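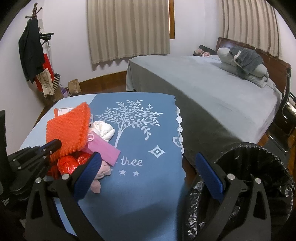
A bedside table dressed with a printed cloth, its white tree set on a blue ground.

Cloth for the House: The Return of Household Printing in Saltville

For most of the last century, the town of Saltville made the cloth that other towns put on their tables. The printing works on the river turned out tablecloths, dresser scarves, tray covers and curtain lengths, and its patterns were sold by mail to households that never knew where they came from. The works closed in stages. By the time the last color room was shut, much of the equipment had been sold for parts and the pattern books had been moved to a storeroom behind the public library, where they stayed in their original crates.

The crates are now open. Over the past several years the Saltville Textile Archive has sorted, cleaned and recorded the contents, and in July it will place the first part of the collection on public view. The archive holds 2,032 pattern sheets, of which 1,294 have been matched to a dated order book. The remainder are still under study. Many carry only a number and a penciled note on the quality of the ink.

"The household cloths were treated as minor work, even by the firm that made them," said Jacqueline Boyer, the director of the archive. "Dress fabric was photographed and sent to the trade shows. A cloth for a nightstand was given a number and put in the book. We have had to build the record from very small pieces of evidence."

The small cloths were nevertheless the steadier business. Dress patterns changed each season and unsold stock was often marked down at a loss. A table cover could remain in the catalog for many years with no change except the shade of the ground. The order books show that one leaf border, listed as Number 670, was printed in every year for which records survive. It was offered in green, rust, gray and two blues. Letters from customers, pasted into the back of the books, ask for a second cloth to match one bought long before, and the firm's clerks seem to have taken some trouble to answer them.

Trees and branches are the largest group in the collection. The archive's staff attribute this to practical causes as well as to taste. A tree with an open crown can be enlarged or reduced to suit a cloth of almost any size, and the spaces between the leaves hide small faults in the printing. On a dark ground, a single pale figure could be produced with one screen and one pass. Patterns of this kind were inexpensive to make and could be sold at a price that most families could meet.

Lettering came later. The earliest sheets have no words at all. Mottoes and short lines of verse appear in the middle part of the collection, usually in a sloping hand intended to look like handwriting. Several were drawn by women who worked in the packing room and were paid a small fee for each design accepted. Their names were not entered in the order books. The archive has recovered some of them from payroll sheets and has asked families in the area to come forward with others.

The exhibition will be followed by a return to production on a limited scale. Under an agreement signed with the town, the Erkasham mill will weave a plain cotton cloth to the weight given in the old specifications, and printing will be carried out in Saltville by Vidal, a workshop that moved into the former dye house two years ago. The first run will consist of 200 cloths in each of four patterns. They will be sold through the archive and through a small number of shops in the region.

The parties did not settle easily on the method. Vidal had proposed digital printing, which requires no screens and allows a design to be changed without cost. The archive preferred screen printing and supplied test pieces of both. The final agreement calls for hand-cut screens for the first run and leaves later runs open. Flemex, the supplier of the inks, has prepared a set of eight colors matched to samples taken from the inside folds of stored cloths, which had been kept from the light. The matching of the darker blue took the better part of a winter. Old blues in the collection vary a good deal from one sheet to the next, and it was necessary to choose one of them as the standard.

Care of the older cloths is a frequent subject of letters to the archive. Its advice is plain. Printed cotton should be washed by itself in cool water with a mild soap and dried flat, away from direct sun. It should be ironed on the reverse side. Cloths kept in drawers should be refolded along new lines at least once a year, as the print wears first along the creases. Stains of long standing are best left alone. The staff do not recommend bleach for any printed piece, including those with a white figure, as the surrounding color will be affected.

Owners are also encouraged to go on using what they have. The archive accepts gifts only where a pattern is missing from its own holdings, and it returns duplicates to the sender. A cloth in daily use on a kitchen table or beside a bed is regarded as being in its proper place, provided that a clear record of it has been made. Forms for this purpose are available at the library desk and may be returned by mail.

The pattern room will be open to visitors from ten in the morning until four in the afternoon for the length of the exhibition. Readers who wish to consult the order books should write in advance. The books are brought out one at a time, and the reading table seats six.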